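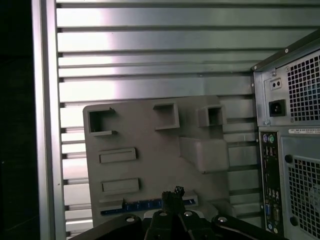 写真1 基板模型パネル(ライトグレー)と右側のタワー型PC

組立実習コーナー 安全点検表(12月分)
場所:Lindwood 実習棟 作業台2
点検者:Obadia Nyanda 確認:Atieno Kariuki

1. パネルの直立状態 適
コメント:手で軽く押して確認。滑りなし。

2. パネル角部の欠け、バリ 適
コメント:角は丸みあり。触診で引っ掛かりなし。

3. 上縁部の角形凹部3か所 要清掃
コメント:左上の枠内に粉じん。エアブローは保護眼鏡着用のこと。

4. 横長スロット部(上下2段)の縁 適
コメント:浮き、割れなし。下段は次回も触診する。

5. 右半分の角形突起部 要観察
コメント:搬送時に持ち手として使用しないこと。荷重試験の記録なし。

6. 下部の青い帯状部 適
コメント:端部の剥がれなし。溶剤拭き禁止、乾拭きのみ。

7. タワー型PCの固定 要是正
コメント:台の前縁まで30 mm。奥へ移動し、滑り止めを敷く。

8. 背面の金属スラット 適
コメント:緩みなし。隙間への工具の差し込み禁止。

9. アルミ支柱の締結 適
コメント:増し締め不要。

10. 支柱左側の照度 否
コメント:作業面410 lx、支柱左側は測定下限未満。補助灯を手配中。取付まで同所での配線作業は不可。

是正担当:Kariuki。項目7は当日中、項目10は補助灯の入荷後に再点検。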